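Feb 3, 2020. Rarex hand kit, trial unit, bench notes

Skundico sent the pair with the Pivstead controller, quote is 2,000 per hand, 800 extra for the cable set. Blagoje Golob wants a yes/no before the loan runs out. 11 days left.

Setup ok. Manual useless on wrist offsets, used Obradović's old numbers. Small parts today, both hands, ring and hub. 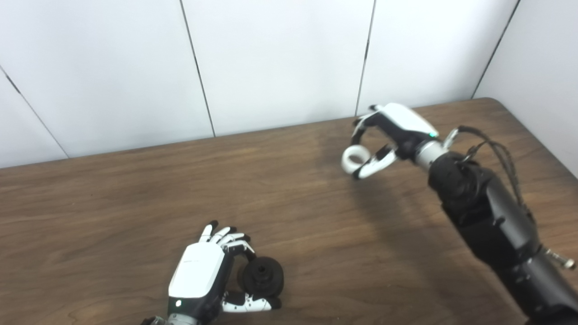
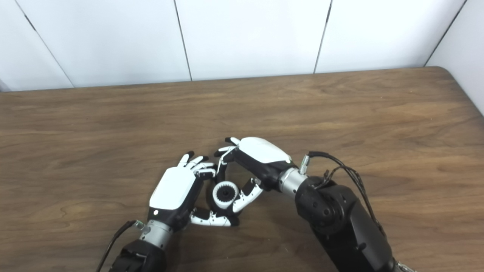

Price first: cable set should be in the kit, will push Skundico on it. Grip force menu only has 5 steps, too coarse for what we do. Thumbs are the good part, long reach, and with the toothed white piece between both hands they come in from below and the side so the fingertips stay free. Like that. Dont like the cables looping over the right arm, want them clipped down before anyone runs full speed.

Ask abuot spare fingertips. Firmware update tmrw if Pivstead answer.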